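Stukia Cube Handling Demonstrations
Data card and notes for use

Version of 2026-10-24. Maintained by Evdokia Moschos and Tomos Powell at Turkulcombe.

Summary

Stukia is a set of 1000 demonstrations of a multi-fingered robot hand handling a 3x3 puzzle cube on a white tabletop. Every demonstration was given by a person, either by remote control with a tracked glove or by moving the arm and hand directly. No learned policy was running during any recording. The set is meant for imitation learning and for testing grasp planners against human choices.

Tasks

Each demonstration is one of 4 tasks, given in the field task_name.

reach: bring the hand over the cube and stop before contact.
grasp_top: come down from above and close the fingers on the cube.
reorient: turn the cube so that a different face is up, then let go.
layer_turn: hold the lower part of the cube and turn the top layer by a quarter.

The last task is the hardest to teach and has the most failed attempts. Failed attempts are kept and marked success = false. Filter them out yourself if you don't want them.

How the demonstrations were made

There are 2 teaching modes, given in the field mode.

In glove mode the operator sits beside the table and wears a glove that reports the bend of each finger. Wrist position comes from a tracker on the back of the glove. The mapping from human fingers to robot fingers is done by the Karras retargeting layer, and its settings are stored with each demonstration. Operators had to practice before their recordings were accepted, mostly to get used to the delay and to the missing sense of touch.

In hand-guided mode the arm is put into a compliant state and the operator pushes it to where it should go. The fingers are posed one by one and the pose is saved as a waypoint. The robot then plays the waypoints back, and only the playback is recorded. This keeps the operator's hands out of the camera views, but the motion is slower and has visible stops between waypoints.

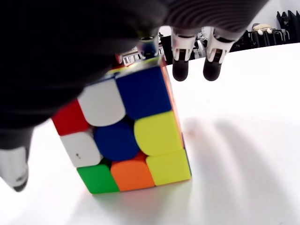
The starting state of the cube was not controlled. Operators scrambled it by hand between sessions and put it down at whatever angle they liked, inside the reachable part of the table. Sticker colors are not labeled. If you need the cube state, you will have to read it from the video, and for many demonstrations the faces seen on camera are not enough to work out the whole cube.

Lighting was also left alone. Parts of the tabletop are overexposed in some recordings and the hand throws soft shadows across it. Models trained on a color threshold for the table did badly in our own tests. Christos Kokkinos tried correcting the exposure after the fact – it helped with the shadows and did nothing for the blown-out areas, so the released video is uncorrected.

Contents of one demonstration

wrist.mp4: video from the wrist camera
joints.csv: joint positions and commanded positions, arm and hand
glove.csv: raw glove readings, glove mode only
waypoints.json: saved poses, hand-guided mode only
meta.json: task_name, mode, operator code, success, retargeting settings

All files share one clock. Time zero is the first video frame. The rows in joints.csv start slightly earlier, so drop rows with negative time before lining things up.

Known problems

Demonstration 2221 has a glove dropout near the end. The fingers hold their last command until the signal returns. (Numbers are not consecutive, so the highest number is larger than the size of the set.)

In wrist video the palm and the finger joints can hide a large part of the cube, mostly in grasp_top. The hand is often out of focus.

Success was judged by the operator. Antigoni Pappas went back over the layer_turn recordings in June and changed a few labels. The other tasks have not been checked a second time.

Terms

Free for research and teaching. For commercial use, write to Zureck, attention Christos Koutsoukos. Operators agreed to the release of their motion data under a code, and we ask that you don't try to match codes to people.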